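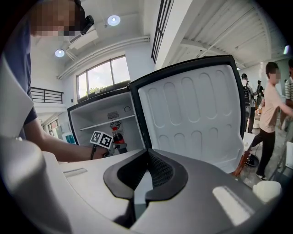

4. Colocar las bebidas y los alimentos por primera vez

Si ha llegado hasta aquí, lo más pesado ya está hecho: la nevera Olter está en su sitio, nivelada y enchufada, y solo queda la parte que a casi todo el mundo le apetece, que es llenarla. Le pedimos un poquito más de paciencia, porque una nevera pequeña se aprovecha mucho mejor cuando se piensa un momento antes de meter las cosas.

4.1 Antes de empezar

1. Abra la puerta del todo. En un aparato de este tamaño la puerta es grande en proporción al mueble, así que conviene dejarle libre todo el recorrido y apartar sillas, cables o cortinas que puedan estorbar.

2. Pase un paño suave con agua tibia y unas gotas de jabón neutro por las paredes blancas del interior y por la cara interna de la puerta. Seque bien los huecos ovalados del revestimiento, donde el agua tiende a quedarse.

3. Repase también la junta negra de la puerta, con el paño apenas humedecido y sin tirar de ella. Una junta limpia cierra mejor y dura muchos años.

4. Compruebe que el estante de rejilla descansa por igual en los dos lados. Empújelo suavemente con la mano: si baila, sáquelo y vuelva a colocarlo con calma.

Nota: si el interior conserva olor a nuevo, deje dentro un platito con bicarbonato durante la primera noche. Es un remedio de toda la vida y nuestra compañera Leonor Mota, de atención al cliente, lo sigue recomendando por teléfono con el mismo entusiasmo del primer día.

4.2 El compartimento inferior

5. Reserve la parte de abajo para lo más pesado y lo más alto, es decir, las botellas. Una botella de refresco va muy bien de pie en la parte delantera, donde se alcanza sin mover nada más.

6. Sujete la botella por el cuerpo, acérquela recta y apóyela primero en el suelo del compartimento. Después deslícela hacia dentro, si lo desea, sin arrastrarla contra la pared.

7. Apriete bien los tapones antes de guardar cualquier bebida con gas. Las botellas ya empezadas, siempre de pie.

8. Deje un hueco entre las botellas y la pared del fondo. Ahí se encuentra la rejilla redonda del ventilador, justo por debajo de la altura del estante, y el aire tiene que poder salir y dar la vuelta.

Precaución: no introduzca nunca cubiertos, palillos ni ningún otro objeto por la rejilla redonda, ni siquiera para limpiarla. Desenchufe el aparato y use una brocha seca.

4.3 El estante de rejilla

9. Coloque encima lo ligero: yogures, fruta en una bandejita, un táper con las sobras de la comida. Los envases pequeños de base estrecha pueden volcar entre las varillas, de modo que agradecen un plato debajo.

10. No cubra la rejilla entera con bandejas ni con papel de aluminio. El frío circula de arriba abajo precisamente por esos espacios abiertos.

11. Mantenga despejada la salida oscura y cuadrada de la pared trasera, por encima del estante. Si guarda cajas de cartón, sepárelas un par de dedos.

4.4 Elegir la temperatura

12. Localice el mando redondo, en la pared interior derecha, en la parte alta. Gírelo despacio hasta una posición intermedia y cierre la puerta.

13. Espere 6 horas antes de juzgar el resultado. Ya sabemos que es tentador abrir cada rato para tocar las botellas - a todos nos ha pasado - pero cada apertura deja escapar el frío y alarga la espera.

14. Si después de ese tiempo las bebidas le parecen poco frescas, avance el mando un paso y vuelva a esperar. En verano, o si la nevera está cerca de una ventana donde dé el sol, es muy normal necesitar un punto más que en invierno.

Precaución: no guarde en este aparato medicamentos que exijan una temperatura controlada. Tampoco meta ollas ni recipientes recién retirados del fuego; déjelos templar antes sobre la encimera.

Nota: para recibir visitas, lo más cómodo es cargar las bebidas la víspera y dejar el estante libre hasta el último momento, para los postres o lo que traiga cada uno.

Si tiene dudas sobre la colocación, escriba al servicio de Dolteria indicando el modelo y la posición del mando. La limpieza periódica y el descongelado se explican en el apartado 5.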